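Notebook, May, started 7:40 in the morning with the good coffee

Picking up from the trim page. Bart Bosman and I finally got the elevator trim rig running the way we wanted, and I'm writing it all down while it's fresh, including the parts where I was wrong (there are a couple, sorry Bart).

The question, for whoever reads this later: if one angle of attack vane sticks high on our small twin trainer, how long does the trim keep running nose down before the cutout logic in the Potgieter box stops it? The old write-up says 14 seconds. I never liked that number, and it came from a bench setup with the airspeed input tied to a fixed value, so it was never going to tell us much about the climb right after takeoff, where you care the most.

First thing we did was feed the Fisia data unit a proper climb profile, flaps up partway through, and let both vanes follow it for a while. Everything agreed nicely. Then Bart froze the left vane signal and we watched the disagree flag. It came on quickly! But the trim motor kept right on going, and I spent far too long blaming the relay. 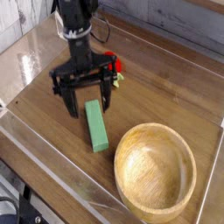
It wasn't the relay. The flag was being raised in one task and read in another, and the reading task only looks at it when a trim command ends. So a long continuous command sails straight through. Bart spotted it in the Tastis log by lining up the two time columns, and I made him show me twice, and then I went and got us both a sandwich.

After that we repeated the run with the command broken into short pulses and the cutout worked as advertised. Then continuous again, and it ran 20 seconds before I hit the switch myself. I don't want to read too much into the 20, it's only how long my nerve lasted with the jackscrew heading for the stop. Still, it's longer than the old number and there was no sign of it quitting.

Things I'd like to remember for next time. Log at 100 samples a second, the slower setting hides the gap between the flag and the motor. Zero the load cell after the motor has been run a little, and write the zero on the page (I forgot on the first two runs, so treat the forces there as decoration). The spare vane from the Prarilora kit has a slightly stiff bearing and I put a tag on it.

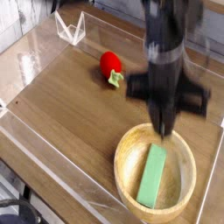

Bart thinks the fix is simple, have the motor task check the flag every pass and drop the command right there. I think so too, but I'd like to see what happens when the flag flickers, say in bumpy air, because a trim that stops and starts on its own would be a miserable thing to hand a student pilot. We could borrow the gust file from last fall and play it through both vanes with a small offset.

Run saved under 1,315, the good one. Older ones are in the same folder and can stay there until I've copied out the plots. Rig is powered down, breaker pulled, pin back in the jackscrew.

To do: gust file, flickering flag, ask Bart where the short torque wrench went.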